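Search articles Go Advanced search
Shares 23 Comments 0

3.2 Cell layout and daily upkeep

The Bustia cell at our Bustutthorpe site consists of one two-armed robot, a yellow shelving unit, and a plastic bin that stands on the floor. The robot moves black molded covers between the shelf and the bin. Nothing is bolted down. The room is used for other work, and we wanted a cell that two people could put back in place before a shift. The price of that choice is that the shelf and the bin both drift on the carpet, and most of the upkeep described in this section deals with drift in one form or another.

Setup starts with the arms. The operator brings both to the home pose with the hands open and checks that each finger moves through its full range without catching. Joint offsets are read from the controller log and compared with those from the previous shift. An offset that has changed is corrected before any part is handled.

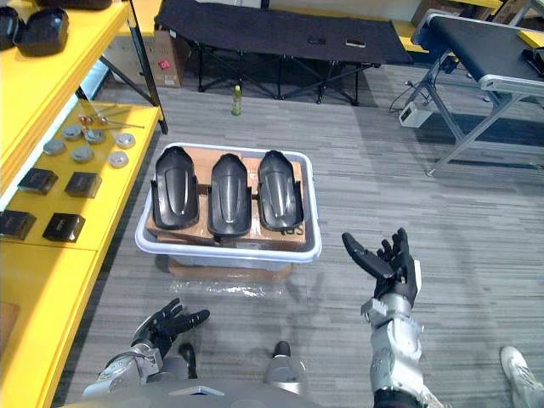
The bin is placed next. Its near edge must lie within 100 mm of the stored position, or the lower reach of one arm runs close to its joint limit. Cardboard boxes are used inside the bin to raise the level at which the covers are set down. They compress with use, so the stored height is measured again every 500 transfers. Selim Uçar wrote the measuring routine, in which an open hand is lowered until the wrist force reading rises. The routine was added in August, after several covers had been released too high.

The shelf is aligned last. Small parts are kept on a lower level, and the planner treats that whole level as a keep-out region while covers are being moved.

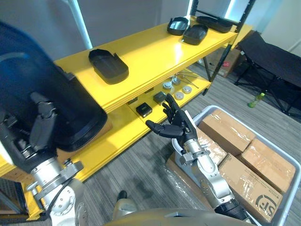

Figure 4. Bustia at the shelving unit, with a large black part in the left hand and the right hand open.

Cables are checked by hand along the full length of each forearm. We look for wear at the elbow and wrist, where a cable bends most. Two cables were replaced during the study, both on the left arm. The fingers are wiped with a dry cloth once per shift. Dust from the carpet collects in the finger joints and shows up as higher motor current well before it can be felt by hand.

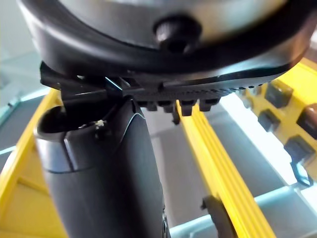

How often does the wrist need to be opened?
Every 2,000 transfers. The fasteners are checked for torque at that point, and the wrist force sensor is set to zero again with the hand empty.

After any work on a wrist, the arm is run at reduced speed for 23 transfers before normal speed is restored. Eylül Tekin kept the service record, and the failure counts in Section 4 are taken from it. Stops caused by a person walking into the safety zone are logged separately.

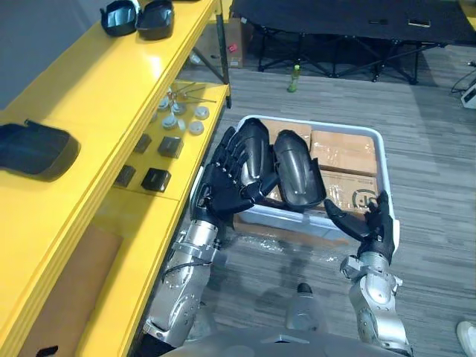 Grasp heights are stored per part type and are not changed during a shift. If a cover slips twice in a row, the operator stops the cell and repeats the height measurement before looking at the hand. In most cases the boxes had settled and the hand was in order. The Groston planner reads the new height on restart. Support angles for covers set on edge are handled differently, using the tables of the Zacharopoulos procedure given in Appendix B.

Contact the editorial office | © 2019 The authors | Back to top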